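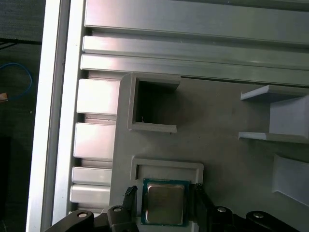

Processador entre os dedos da garra, no berço cinzento inferior.

Dicas de oficina: ensinar um robô a manusear processadores

Notas de bancada para quem grava demonstrações por teleoperação ou guiando o braço à mão. Aplicam-se a qualquer peça fina e quadrada com uma face que não deve ser tocada. Nível: quem já sabe mover o braço, mas ainda perde gravações por descuido.

Antes de gravar

Fixar a placa de berços ao perfil de alumínio e tentar deslocá-la com a mão. Se mexer, apertar de novo. Uma base que escorrega um milímetro entre tentativas estraga a sessão inteira e só se dá por isso no treino.

Limpar os berços com pincel seco. Fibras e aparas de impressão 3D acumulam-se nos cantos interiores.

Descarregar a eletricidade estática: pulseira no operador, caixa do computador ligada à terra. Para treinar o gesto, usar processadores avariados.

Preensão

Segurar sempre pelos bordos do substrato, nunca pelo dissipador integrado. A face de contactos não encosta a nada no percurso.

Fechar a garra em dois tempos: primeiro até tocar, depois até segurar. No comando Tarnerero isto faz-se com o gatilho a meio curso. Quem fecha de uma só vez ensina o robô a rodar a peça.

Se o processador ficar inclinado entre os dedos, pousar e repetir. Corrigir a inclinação no ar produz trajetórias que o modelo imita mal.

Percurso até ao socket

Subir na vertical até a peça sair do berço e só depois deslocar para o lado. Para a descida, a mesma regra ao contrário.

Abrir a placa de retenção e a alavanca antes de iniciar a gravação, salvo se a abertura fizer parte da tarefa. Misturar as duas coisas no mesmo episódio torna a etiquetagem confusa.

Parar um instante por cima do socket. A pausa serve para conferir a orientação (triângulo de um canto com o triângulo do socket) e dá um ponto de corte limpo para segmentar o episódio.

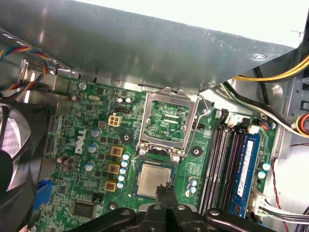
Aproximação ao socket aberto, com a chapa metálica da caixa por cima da borda da placa-mãe.

Atenção às chapas salientes no interior da caixa. O operador vê pela câmara do pulso e esquece-se do volume do braço que fica atrás dela. Convém fazer uma passagem lenta, sem peça, e anotar a que altura o cotovelo começa a ficar apertado. Prender os cabos soltos com abraçadeiras de velcro.

Largar a peça

Abrir os dedos devagar e na mesma medida dos dois lados. Recuar na vertical. O processador assenta pelo próprio peso - se for preciso empurrar, está mal orientado.

À mão ou por comando?

Guiar o braço à mão dá gestos mais suaves, mas a mão do operador entra facilmente na imagem. Por comando remoto o gesto é mais hesitante e a imagem fica limpa. Para a inserção, Naheed Jadoon prefere o comando; para o transporte entre berços, qualquer dos métodos serve.

Na última série feita na Hendstead gravaram-se 91 episódios e aproveitaram-se 58. A maior parte dos rejeitados tinha correções de pulso demasiado longas por cima do socket.

Arquivo

Apagar as tentativas falhadas no próprio dia, ou guardá-las em pasta à parte com a causa no nome. Kamran Mirani usa três etiquetas: preensão, orientação, colisão.

Registar a posição da luz. Os reflexos no alumínio mudam bastante ao fim da tarde.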